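3.2 Recruitment of clubs and the return of questionnaires

The study was made in the youth softball league of Virnport, which has played under its present rules for many seasons and which also receives teams from the neighboring town of Plolavov. We selected this league because it keeps good records of its players and because the families usually stay in it for several years. All players between ten and fourteen years of age were invited. Players who joined after the opening week were left out, as they could not answer the questions on the preseason meetings.

In total 416 players were registered at the time of the invitation. Each family received one paper form for the player and one for a parent, together with a letter that explained the purpose of the study. The letter was read aloud at the team meetings by the second author, Kuldeep Nautiyal, so that every family heard the same words. We obtained 173 complete pairs of forms. A pair was counted as complete when both persons had answered all the items on travel, cost and friendship. Forms with one missing page were returned to the family once, and if the page did not come back the pair was removed.

The return was not equal between the teams. In the teams that travel to the summer tournament the parents answered more often than in the teams that play only at home. It is possible that the traveling families feel a stronger interest in the subject, and the reader should keep this in mind when we compare the two groups in Section 4.

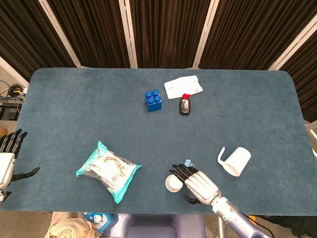
Figure 2

The items on friendship were taken from a form which Rosaura Ospina had prepared for an earlier study of swimming clubs. We changed the word "pool" to "field" and removed two items about lanes, which had no meaning for softball. The remaining items ask the player to name teammates she meets outside practice, to say whether she has kept contact with a player from another town, and to tell how she would feel if her best friend left the team. The last item was difficult for the younger girls. Several of them wrote only one word, and we decided to keep these answers in the analysis.

The items on cost ask the parent for the money spent in one season on equipment, fuel, lodging and fees. Here the answers were very different from each other. The highest sum given was 4000 dollars, reported by a family with two daughters in traveling teams. We did not divide this sum between the two daughters, for the reason that lodging is shared and a correct division is not possible. For families with one daughter the sum was used as it was written.

3.3 Interviews

After the season we invited 40 parents to an interview by telephone. They were drawn by lot from the complete pairs, with equal numbers from traveling and home teams. The interviews were made in January, when most teams do not practice and the parents have more free evenings. Notes were written during the call and read back to the parent at the end. Three parents asked for a change in the notes, and the change was always made.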